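Lighting a workbench: diffuser panel or move the fixture?

Lukico Workshop Forum > Electrical and Lighting

benchleft
Bench is 182 cm long, against a wall, white painted ceiling. Fixture is a Zireo twin-strip LED mounted directly over the center line of the bench top. Meter reads 976 lux at the middle with the strips at full output, which is plenty. The trouble is glare on anything with a coating or a film on it. Scratches and print disappear under the bright patch and I end up tilting the part by hand to read it.

Options I have priced:
Brunell prismatic panel under the existing fixture
Second fixture so that light comes from both ends, each run at half output
Leave it alone and add a task lamp on an arm

Which would you do first?

onyekachi_e
Move the fixture before you buy anything. Glare on a smooth surface is a mirror image of the source. If the source, the surface and your eye line up at equal angles, you get the patch, and a diffuser only makes the patch larger and dimmer. Shift the source far enough forward or to the side and the reflection goes somewhere other than your eye.
Onyekachi Ekwueme

tallow_dip
Disagree in part. That works for flat work. On a round part there is nearly always some strip of the surface at the right angle to throw the source back at you, wherever the fixture is. All you do by moving it is choose which strip. For round work I want a large, dim source and would buy the panel.
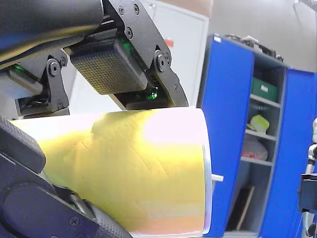
Yellow cylinder, glare over the upper right. The fine creases run diagonally.

onyekachi_e
Fair point on cylinders. I would still rather pick where the strip falls than spread it over half the part. Creases and scratches show best with light coming in low from one side. Put a big soft source over them and they flatten out.

benchleft
So the two of you want opposite things. Does it depend on whether I am reading print or looking for defects?

tallow_dip
Yes. Print wants soft and even. Surface defects want hard and low. Most people asking about bench light are reading values off parts or lining up screws, so I default to soft.

grounded_gil
You are both skipping the surface itself. Textured matte finishes scatter the light and give very little trouble under any fixture. The problem with dark matte parts is the reverse: they reflect so little that you need more light on them, and 976 lux over a black part looks dim next to the same figure over a white one. The meter measures what arrives at the bench. It says nothing about what comes back to your eye.
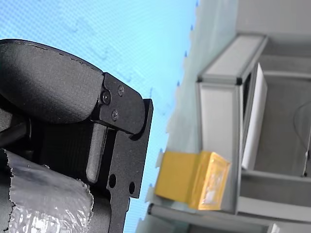 Matte black with a fine texture, and small screws in a flat black plate.

Recessed screws are the other case. A socket head is a hole, and light from one side leaves most of it in shadow. I keep a small lamp for that and leave the overhead fixture out of it.

onyekachi_e
Agreed on sockets. A light near your own line of sight is the only thing that reaches the bottom of one, so a headlamp on its lowest setting does the job.

tallow_dip
Headlamp on shiny parts gives you the worst glare of all. Fine for sockets, then turn it off.

odukoya_fan
Has anyone tried polarizing film? I bought a sheet from Odukoya in December to put over a task lamp. With polarized glasses on, the reflection from plastic film drops a lot if you rotate the sheet to the right angle. Bare metal hardly changes. You also lose well over half the light, so the lamp has to be strong to begin with.

grounded_gil
It works but I would not want to wear the glasses all day. They black out some LCD displays at certain angles, including the one on my meter.

benchleft
Update. I rehung the fixture on chain, forward of the bench edge, 143 cm above the top. Shadow from my head is now a problem when I lean in. Flat parts are fine. Round parts still show a strip, as tallow_dip said they would.

tallow_dip
You put it behind your head. Bring it back until it is over the front third of the bench, then try the panel.

onyekachi_e
Or turn it 90 degrees and hang it past the left end, if you are right-handed. Then the head shadow is gone and you get the side light too.

benchleft
Right-handed, yes, but the outlet is on the other end. I will bring it back to the front third first and order one Brunell panel. Does the prismatic side face up or down?

grounded_gil
Down on mine. Check the sheet that comes with it – the double-sided ones have a marked face.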